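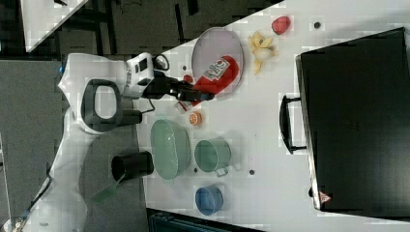
## 4. Setting Up the Grasp Planner

By this point you should have Drarnetent installed and talking to your arm, and if you've made it through the network chapter in one sitting, well done - that was the dull part. What follows takes most people an afternoon the first time, and a good deal less once the numbers are saved in a profile.

### 4.1 Load a workspace profile

1. Open the **Planner** tab and choose **New profile**. Give it a name you'll still recognize in a month or two, like `kitchen_table_left`.
2. Pick your gripper from the list. If you have a two-finger model that isn't listed, choose **Generic parallel** and type in the stroke and finger length by hand.
3. Draw the table plane. Click four points on the live depth view, well apart from each other, and press **Fit**.
4. Check the residual. Anything under 4 mm is fine for tabletop work. If it's higher, clear the points and pick them again, staying away from holes, cables and the rim of the table.

> **Note:** Profiles made in Savorum can be imported, but the table plane doesn't come across. You'll need to repeat steps 3 and 4.

### 4.2 Teach the planner what to leave alone

The planner treats every cluster of depth points as something it might pick up, and that includes equipment cases, cup racks and, every so often, the base of the arm itself. You'll save yourself a lot of head-scratching by marking keep-out zones now.

1. Press **Add zone** and drag a box over anything that should stay put.
2. Set the margin. We ship it at 15 mm, and you can raise it for tall or tippy things.
3. Tick **Include cables** if yours run along the outside of the arm. The planner will then add a soft envelope to the last two links.

### 4.3 Run a trial grasp

Start with one item lying on its own, and only move on to a crowded table when that goes smoothly. Bottles resting across a plate are a nice second test, as the planner has to tell the bottle from the rim under it.

1. Set **Speed** to 5 percent.
2. Click the item in the camera view and wait for the candidates to appear. You may see up to 164 of them on a cluttered table - the list is sorted, so the top few are the ones to look at.
3. Select a candidate and press **Preview**. Watch the whole path, and watch the wrist in particular.
4. Press **Execute**, keeping a hand near the stop button.

> **Caution:** Preview doesn't check grip force. Soft fruit and squeeze bottles need the **Gentle** preset, found under **Gripper > Force**.

If the fingers close beside the item instead of on it, your camera offset has most likely drifted. Go back to the Vestergaard calibration routine in chapter 3, run it again, and reload the profile before you try another grasp.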